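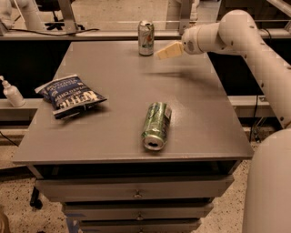
Page 16

## Setting up the tabletop clearing trials

Okay, so you've got the arm powered and homed (if not, go back to the Stistbridge section first). What we're after in these trials is how well the Illwood policy picks its approach when the objects don't all want the same grasp. I like a chip bag, a can on its side and a can standing up. The bag is puffy and wrinkled, the cans are shiny, and between them they find most of the weak spots!

1. Park the drawer cabinet in front of the robot and push the drawers shut.
2. Lay the chip bag flat on the left, at a slant. Lettering upside down is fine – I stopped fussing over that in January.
3. Put one can on its side near the front edge, lid toward the robot.
4. Stand the second can near the far edge. Opened cans are OK, but empty them first, please.
5. Load the Pellport config and start the episode. The gripper should come in toward the standing can and hover a little short of it before it commits.
6. Score the episode right away: reached, grasped, lifted. Don't save it up for the end of the day (I've tried, and you'll be guessing).

**Caution:** Keep your hands off the tabletop once the arm is moving. The elbow swings wider than you'd think. If you need to fix an object, pause and wait for the joints to hold.

**Note:** Watch for glare. We trained on 2,504 episodes, and only 1,031 of them had a strong reflection on the tabletop, so a bright patch beside a can still pulls the grasp point sideways now and then. Gerardo Negri's fix is to mask the reflection in software. I'd leave it in for these runs – we want the misses in the log too.

**Note:** If the gripper hovers for more than 16 seconds, stop the episode and mark it "stalled." Two stalls in a row means you should recalibrate the head camera, as described under Thibodeaux calibration on the next page.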